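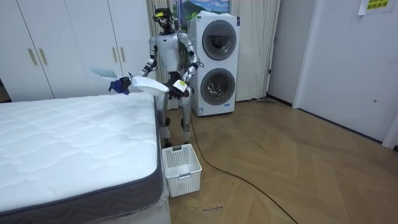 Section 5. Showing the robot a household task by remote control

Welcome back! By now you have paired your Skuvby hand controllers with the robot and you know where the stop button is. In this section you'll teach a first real chore, and we suggest you take your time over it - most people try to go too fast at the start, and there is no prize for hurrying.

Before you start

1. Choose one small chore with a clear beginning and end. Sweeping a bit of litter off a bed into a dustpan is a good one, and so is moving a cloth to a basket.
2. Walk the floor and move any cable that lies where you or the robot will step.
3. Open Fondar on your computer, choose New Task, and type a plain name you'll still understand in September.

CAUTION: Keep other people and pets out of reach of the arms whenever the controllers are live.

Recording a demonstration

4. Bring both arms up to chest height and hold them still until the controllers buzz twice.
5. Press Record, then do the chore at an even pace. If you fumble, finish the motion anyway and mark the take as Poor afterward.
6. Press Stop only when both grippers are clear of everything you've handled.
7. Put things back a little differently each time - turn the brush, slide the dustpan over a few inches - and record again. Plan on 136 good takes for a simple chore (it goes quicker than it sounds, especially with music on).

Note: Thin handles are hard to hold. Wrapping one in cloth or tape gives the gripper more to close on, and you're very welcome to do so.

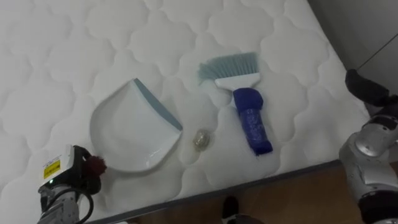 Do I have to record every take in one sitting?

You can spread them over as many sittings as you like, as long as you open the same task name each time and repeat step 4 before the first take.

8. When you have finished for the day, choose Save and Rest, and stay by the robot until both arms have come down.

Search this guide Go
Print this page | E-mail this page
Skuvby Owner Guides | Contact us | Last updated Mar 1, 2019 | Back to top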